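# Week 4 – Remittances, exchange rates and small-town credit

Apr 30, 2018. Notes by Heriberto Quezada, for the Tuesday-group and evening sections both. Same handout.

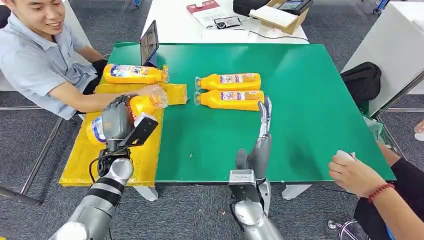
Picking up where we stopped. We had the household budget with two income sources, one local, one from abroad. Question left open was what happens to the second one when the currency at home drops. Intuition says the family is better off. Partly right.

## 1. The basic setup

Town we keep using: Ponce del Valle in the worksheets, I just write Ponce. Small place, one bank branch, one credit co-op (Morkirora), a lot of people with a relative working overseas.

Money comes in as foreign currency, gets changed, gets spent in pesos. So:

pesos received = amount sent × exchange rate × (1 – fee)

Write it down. You will need it for the problem set and people keep forgetting the fee term.

Example. A daughter sends 95 a month. Fee is 4 percent. Family gets the peso value of 91.20. If the peso loses value, each of those 91.20 buys more pesos. Fine so far.

But – prices. Imported goods go up when the peso falls. Cooking oil, phone credit, fuel, anything trucked in. Rent and haircuts, not so much, or slower. So whether the family gains depends on what they buy. A family that spends most of it on rent gains a lot. A family that spends it on fuel and imported food gains little, maybe nothing.

Term: **pass-through**. How much of a change in the exchange rate shows up in local prices. Full pass-through means prices rise one for one with the dollar. Zero means they don't move. Real life is in between and it takes time, so there's a short window where remittance families do well before prices catch up.

## 2. Do senders change how much they send?

Two stories, both in the reading.

**Story A, insurance.** Sender is looking after the family. Things get bad at home, sender sends more. Currency crisis, flood, lost job, all count as bad. Under this story remittances go up when the home economy goes down. Word for that is *countercyclical*.

**Story B, investment.** Sender is thinking about a house, a plot of land, a share in the cousin's shop. Sends more when returns look good, which is when the economy at home is doing well. *Procyclical.*

Most families are a mix. Don't write in the exam that one is "correct". Say which one fits the evidence you were given and why.

There's a third thing, target sending. Sender wants the mother to have a fixed amount in pesos. Peso falls, sender can send fewer dollars and hit the same target. So dollars go down, pesos stay flat. Looks like the sender cares less. Doesn't mean that.

How to tell the three apart if you only have data on dollars sent? Hard. You want the peso amount too, and ideally what the money was spent on. Come back to this in section 5.

## 3. The credit side

Why does the co-op care. A steady transfer every month looks a lot like a wage. If it goes through an account, the co-op can see it, and can lend against it. If it comes as cash at a counter, no record, no loan.

So same income, differnt access to credit, depending only on how the money arrives. This is the main point of the week. Underline it.

The Flosau case (pages in the packet, after the map): a transfer company that paid out in cash only. Started offering deposit into an account. Fee dropped from 4 percent to 2. What we'd expect:

- more of the money stays in the account past the first day
- some families borrow who couldn't before
- the local moneylender loses customers, or drops his rate
- people far from a branch don't change much – travel cost eats the savings on the fee

Careful with the second one. More borrowing is not automatically good. Loan for a sewing machine and loan for a party look the same in the totals.

Also selection. Families who switched to accounts are probably not like families who didn't. More schooling, closer to town, more used to paperwork. So if switchers end up richer you can't just say the account did it. We went over this in week 2 with the school lunch study, same problem, look back at it.

## 4. Whole-economy effects

Quick, we're short on time this week.

Lots of foreign currency coming in pushes the home currency up. Exports get more expensive for buyers abroad, exporters complain. Name for it is **Dutch disease**, usually told about oil or gas but works with remittances too. Labor can shift as well. People move out of making things for export and into building houses and running shops.

Against that: foreign currency helps pay for imports, and remittances tend to be steadier than foreign investment. Investors leave fast. Daughters don't.

Does the money cause growth? Mixed results across studies. One reason – slow growth causes people to leave, and people who leave send money. So low growth and high remittances show up together even if the money itself does no harm. Arrow runs both ways. Draw the diagram with both arrows, I'll take off points for one.

## 5. For the problem set

Data file is the Presard household survey, cut down to the columns you need. Column names are on the first tab.

1. Work out pesos received for each household, with and without the fee.
2. Split households by cash and account. Compare average loan size. Then write a paragraph on why the comparison might mislead.
3. Pick one of the sending stories from section 2. What pattern in the dollar column would you expect after the devaluation? What pattern in the peso column?
4. Suppose pass-through is one half. Redo the first question in real terms. Show the steps, even if the spreadsheet did it for you.

Round at the end and not before. Hand in on paper, stapled, name on each sheet. Due first meeting in May.

## Reading

Packet sections on transfers and on rural credit. Skip the appendix with the matrix stuff, not needed for this course. The short piece on co-ops is optional but the midterm essay will be easier if you've read it.

Next time: trade balances, starting with the accounting. Bring the blank tables from the back of the packet, I wont have spare copies.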